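PKI Operations Engineer, Drenus

Zatico runs the internal certificate authority for 2,000 servers and needs an engineer to take over issuance, renewal and revocation. You will report to Afonso Bastos.

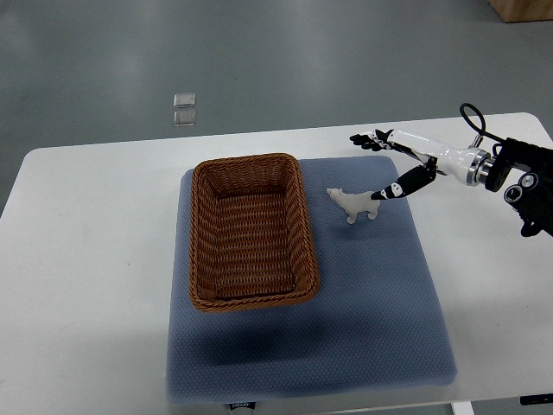
The role is on site 3 days a week - the rest is remote. On-call rotates among 5 engineers.

Duties
Maintain the Pimell renewal scripts
Audit key storage and HSM access logs

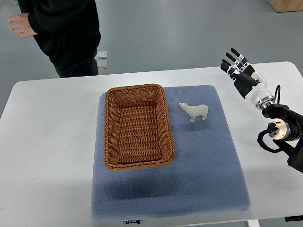 Move remaining SHA-1 chains off the Morais cluster

Requirements
Working knowledge of X.509, OCSP and ACME. Linux administration and one scripting language.
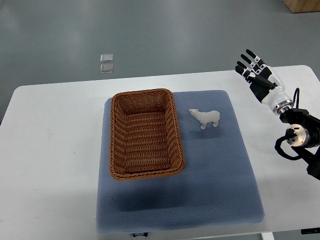
A degree is not required. Send a resume and a short note on a certificate outage you handled. Applications close at the end of January.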